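4.2 Recording a demonstration by remote control

Before you start, check that the Gimidari gloves are charged and that the operator can see the headset view clearly. The task used in this section is the Ravmont starter task: put the cube in the tray.

1. Open a new session and type in the task name. Keep to the same spelling every time.
2. Put the tray on the left half of the work surface and the cube on the right. Move the cube a little between recordings.
3. Hold both hands still in the rest pose and press Link.

CAUTION: Keep other people out of reach of the arms while Link is on.

4. Press Record, then bring the right hand to the cube at a slow, steady speed. Keep the left hand clear of the tray.
5. Close the thumb and fingers on the cube, lift it, and let go over the tray.
6. Go back to the rest pose and press Stop.

Right hand at the cube, tray still empty: 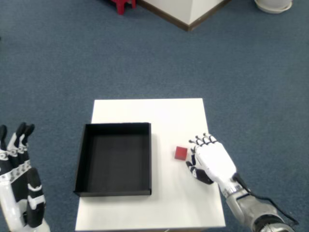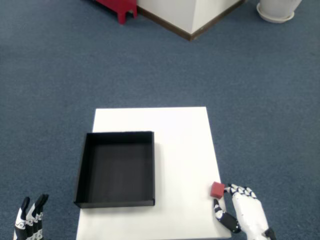 7. Play the recording back at normal speed. Delete it if the cube was dropped or the link broke - a short gap in the hand data is enough to spoil it.
8. Save. The Bisgaard recorder holds 2,000 recordings, after which Record is greyed out until you export.

NOTE: If the thumb lags behind your own, repeat the glove set-up in section 2.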